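Sorting Time at the Front Counter: A Study of Returned Goods in a Small Rental Library

Student project report
Jirayu Luangrath and Ramiro Paredes
March 2021

1. Background

The Srour Tool Library lends hand tools, garden equipment and kitchen appliances to residents for a small yearly fee. It has one counter, one storage room behind it, and a drop shelf by the side door where people can leave things they have finished with. Our course asked each pair of students to find a local organization with a practical problem and study it for one term. We chose the library because Ramiro had worked there the summer before and knew that returned items often stayed on the drop shelf for a long time before anyone could borrow them again.

The manager told us at our first meeting that she did not need a new computer system and could not pay for one. The library keeps its loans in a program called Trumine, which was set up before she started. She wanted to know where the time went between a tool coming back and the same tool being ready to lend, and whether any of that time could be saved with the staff she already had.

2. Questions

We agreed on the following questions with the manager.

How long does a returned item wait before it is back on its shelf?

Which part of the process takes the most time?

Does the type of item make a difference?

What could be changed at little or no cost?

We left out lost items, late fees and damage charges. These matter to the library, but they are handled by a different person and would have made the project too large for one term.

3. How returns work now

A borrower brings an item to the counter or leaves it on the drop shelf. If it comes to the counter, the staff member on duty looks it over, marks it as returned in Trumine and puts it on a cart. If it is left on the drop shelf, it stays there until somebody has a free moment to do the same thing. Items on the cart are then checked for missing parts, cleaned if they need it, and carried to the storage room.

Power tools get an extra step. They are plugged in and run for a short time, and the cord is looked at along its full length. The result is written on a paper tag tied to the handle. The tag is supposed to be copied into Trumine on the same day. During our study this did not always happen, and a tool without an entry cannot be lent even if it is sitting on its shelf in good order.

The storage room is arranged by the order in which things were bought. New items get the next free number and the next free place. The staff who have been there longest know where everything is. Newer staff look the number up, walk to the right bay and read the labels until they find it. Many of the labels are handwritten and some have faded.

4. Method

We collected data for four weeks in February. Each returned item got a colored card when it was first handled. The card had spaces for four times: returned, checked, cleaned, shelved. Staff filled in the first two and whoever put the item away filled in the rest. We collected the cards in a box at the end of each shift and typed them into a spreadsheet at home.

We handed out 300 cards. Of these, 193 came back complete. The others had at least one time missing, and a few came back with no item number, so we could not match them to a loan record. We used only the complete cards for the timings. We read through the incomplete ones to see which step had been skipped most often, and it was nearly always the cleaning time.

For items left on the drop shelf, the real time of return was not known. We asked the staff to empty the shelf at opening, at midday and at closing, and to write down the emptying time. This means that the waiting times for drop shelf items in our data are shorter than the real ones. We decided this was acceptable, because the steps we most wanted to compare come after that point.

We also spent several shifts watching the work at the counter and in the storage room. One of us watched and the other took notes, and we changed places halfway through. We asked staff to work as they usually would. The first shift was not very useful, as people kept stopping to explain things to us, so we did not use those notes.
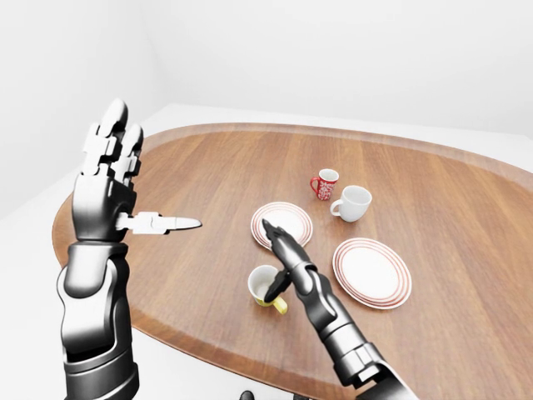 After each shift we compared our notes and wrote one shared version. Where we disagreed about what had happened, we kept both accounts and marked the line. Most of the disagreements were about when one step ended and the next one began. For example, a staff member might wipe down a hedge trimmer while checking it for missing screws. Ramiro counted this as cleaning and Jirayu counted it as checking. We settled on counting it as checking unless the person went to the sink or took out the cleaning box.

At the end of the four weeks we held short interviews with the three people who work at the counter. We asked the same questions in the same order and wrote the answers by hand. Nobody wanted to be recorded, and we had not planned to ask for it anyway.

5. Results

5.1 Waiting and handling

The time spent working on an item was short compared with the time it spent waiting. Most items were checked in a few minutes. Cleaning took longer for garden equipment than for anything else, mainly because of dried soil. Even so, the longest part of nearly every card was the gap between the last handling step and shelving.

The cart is the reason for much of this gap. Staff wait until the cart is full before taking it to the storage room. On busy days it fills up by midday. On quiet days it may not fill up at all, and items then stay on it overnight. We found cards where an item had been checked and cleaned in the morning and shelved on the following day, though it was ready for the next borrower the whole time.

5.2 Type of item

Kitchen appliances moved fastest. They are usually returned clean and their bays are near the door. Hand tools came next. Power tools were slower because of the test and the tag. Garden equipment was slowest, and long-handled pieces were a problem of their own. They do not fit on the cart, so they are leaned against the wall by the counter and carried over one or two at a time.

We had expected power tools to be the slowest group. The test takes less time than we thought, and the staff do not mind doing it. What held power tools up was the paper tag. In 11 cases the tool was on its shelf but still listed as out in Trumine, and in 3 of those cases a borrower had asked for it and been told it was not available.

5.3 Finding the right place

Putting a full cart away took very different amounts of time depending on who did it. The most experienced person went through the storage room in one loop. The newest went back and forth between bays in the order the items happened to lie on the cart. When she sorted the cart by bay number first, which she tried on her own during the third week, she finished sooner.

5.4 Interviews

All of the staff said the faded labels were annoying. Two of them said they would like a second cart. One said that a second cart would only mean two half-full carts standing behind the counter, and after looking at our data we tend to agree. They were also asked what they liked about the present system. The answers were about the colored tape on the bays and the fact that the drop shelf keeps the line at the counter short.

6. Changes we tried

In the last week the manager let us try two small changes. The first was a fixed time for the cart. It went to the storage room at midday and one hour before closing, full or not. The second was a divider on the cart, made from cardboard, with one section for each group of bays.

Overnight waiting nearly disappeared in that week. We cannot say how much of this was due to the fixed times and how much to the divider, as both started on the same day. It would have been better to start them separately. The staff liked the divider less at first, because large items did not fit between the sections, so we took out one piece of cardboard and left that part open.

We also looked at a barcode label kit from a supplier called Pravby and a shelving system from Dradness. Both would probably help with finding the right place. Both cost more than the library has set aside for this year, and we did not test either one.

7. Recommendations

Keep the fixed cart times. They cost nothing and the staff have already gotten used to them.

Replace the cardboard divider with something stronger, and leave one open section for large items.

Copy the power tool tags into Trumine before the tool leaves the counter. If the counter is too busy, the tool should stay there until it has been entered.

Print new labels for the storage room, starting with the garden equipment bays.

Put hooks for long-handled items on the wall nearest the side door, so that they no longer have to be carried across the room.

8. Limits of the study

Four weeks in winter do not show a full year. Garden equipment is borrowed much more in spring, and the results for that group are based on fewer cards than we would like. Staff knew that they were being timed, and some of them may have worked faster than usual. More than a third of the cards could not be used for timings. A shorter card with only two times on it might have been filled in more often.

9. Division of work

Jirayu designed the cards, typed up the data and wrote sections 4 and 5. Ramiro arranged the shifts, carried out the interviews and wrote sections 3 and 6. The remaining sections were written together. The completed cards have been given to the library, and a copy of the spreadsheet is kept with the course files.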